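Divided Desktop Boxes: Frequently Asked Questions

Last updated 2020-10-05

These are the questions we get most often about our smoke-tinted divided boxes and how to set one up for small parts. If yours isn't answered, write to the Zuvik help desk and Santosh Joshi or someone on his team will get back to you.

What is the difference between the Grestow and the Stama?
The Grestow has an open top and fixed partitions. The Stama has a hinged lid and partitions that lift out. Both come in the same gray tint. Most people who keep a box on the table all day pick the Grestow, and most people who carry one from room to room pick the Stama.

Can I cut the partitions to make a bigger compartment?
We don't recommend it. The partitions on the Grestow are part of the box and the plastic will crack when cut. If you need one long compartment, order the Stama and leave a partition out.

Why tinted and not clear?
The tint hides scuffs and fingerprints better. You can still tell from the side whether a compartment is full or nearly empty. We made a clear version for a while and it looked worn very quickly.

What should I put in it?
Anything small that rolls or gets lost: caps, lids, clips, batteries, erasers, sewing notions. Keep one kind of thing to a compartment if you can. Very fine items such as seed beads or glitter should go in a closed jar first, then in the box.
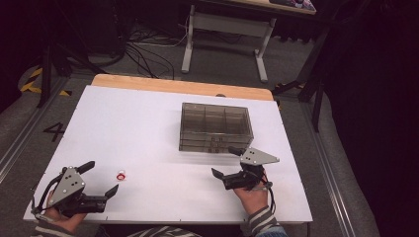 How do I sort a pile of mixed small things without making a bigger mess?
Work on a plain surface in one light color. A white board laid over the table is good, and it can be picked up and tipped at the end to catch strays. Put the box in the middle where both hands can reach it and bring items over from the side. Sort by type first - size and color can wait until everything is off the table.

Will the box slide around?
On a smooth board it can, if it is empty. Put the heaviest items in first, or use four of the small adhesive feet (part 348, sold in packs of 10).

How do I clean it?
Lukewarm water and dish soap. A soft brush gets into the corners. Do not use window cleaner with ammonia, and do not put the box in the dishwasher. Let it drain upside down on a towel.

Can I stack them?
The Stama stacks when the lids are closed. The Grestow doesn't stack, but it fits in the Jaiswal drawer tray side by side with a second one.

Do you sell replacement lids?
Yes, for the Stama only. The part number is 2130. Older lids had a different hinge, so check the underside of your box before ordering.

What is the return policy?
You have 30 days from delivery. The box has to be unused and free of labels. Adhesive feet can't be returned once the pack is open.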